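How to write cell rules for a two-arm bench that people will follow

Most of the safety binders I have read for small robot benches were written by someone who had never stood at one. They open with a page of definitions, go on to a risk matrix with colored squares, and somewhere near the back there is a line saying "keep the work area tidy." Then everybody goes back to work and does whatever they did before.

I have set up benches at Grumilholm and at Fanstead, and rewritten the rules at both after the first version failed. What follows is the procedure I use now. It assumes you have two small arms facing a shared work surface, and that someone has already done a proper risk assessment for your equipment. If that second part is not true, stop here. A how-to page is no replacement for one, and neither is a "collaborative" label on the box. The label tells you something about the arm. It tells you nothing about the gripper you bolted on or the part you put in it.

Step 1. Throw out the rules you can't check

Go through your current list and cross out anything that two people could argue over. "Move at a safe speed" goes. "Be aware of your surroundings" goes. Replace them with something a person can look at and answer yes or no. When I did this at Fanstead we started with 36 rules and ended with 6, and I still think one of the survivors is padding.

Step 2. Draw the reach, then draw the overlap

Run each arm by itself at its slowest setting and mark how far the gripper can get, with the gripper on. People love to use the number from the data sheet, which usually stops at the flange. Where the two areas cross, you have your shared zone. Only one arm gets to be in it at a time unless the program has an interlock that you have personally tested. "The software handles it" is a sentence I have heard right before a bent finger.

Step 3. Set a speed limit for setup and write it on the bench

We use 600 millimeters per second as the ceiling for checked programs and well under half of that for anything new. I make no claim that this is the right figure for you. It came out of our own assessment, with our own tooling, and copying it would be lazy. Whatever you settle on, put it where the operator stands. Also check that the limit is set in the controller, because a number on a sticker has never slowed anything down.

Step 4. Deal with the cables before you deal with the program

This is the step that gets skipped. A cable that hangs fine in the home position may snag when the wrist turns all the way over. Move each joint by hand or in slow jog to both ends of the range the task needs, and watch the loops the whole time. Leave enough slack for the worst pose and no more. Clip the run near the wrist. Then do it again after anyone adds a sensor — yes, even a small one.

Step 5. Define "clear" for your bench

Pick the area that has to be clear and say what may be in it. Ours reads: the work surface holds the work mat and the parts for the current task. The side rails are a different matter. I used to ban everything from them and got ignored within a week, so now the rule is that nothing may sit on a rail inside either arm's marked reach, and the rest is left to common sense.
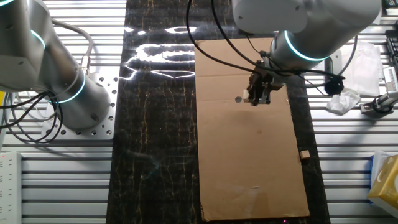 Be suspicious of any rule that asks for a spotless bench. A rule like that gets broken by lunch, and once people are used to breaking one they get relaxed about the others. The same goes for checklists that take longer than the job. Our start-of-shift check takes roughly 2 minutes. An earlier one, borrowed from the Balaskas template, took so long that people were ticking the boxes from memory.

Step 6. Test the stop, with the arm moving

Pressing the stop button on a parked robot proves that the button goes down. Run a slow move in open space, press it, and see that both arms halt. If only one does, you have a wiring or configuration question to answer before anyone goes near the other.

Step 7. Log changes, and keep the log boring

We keep ours in Avow, though a notebook on a string would do as well. Date, what changed, initials. Gripper swaps, payload changes, moved base plates, new cable routes. Skip the free-text box for "observations." It fills up with "all OK" and hides the entries you need.

Go back to the list after a month and ask which rules got broken. Some of them will turn out to be bad rules. Fix those first, then talk to people about the rest.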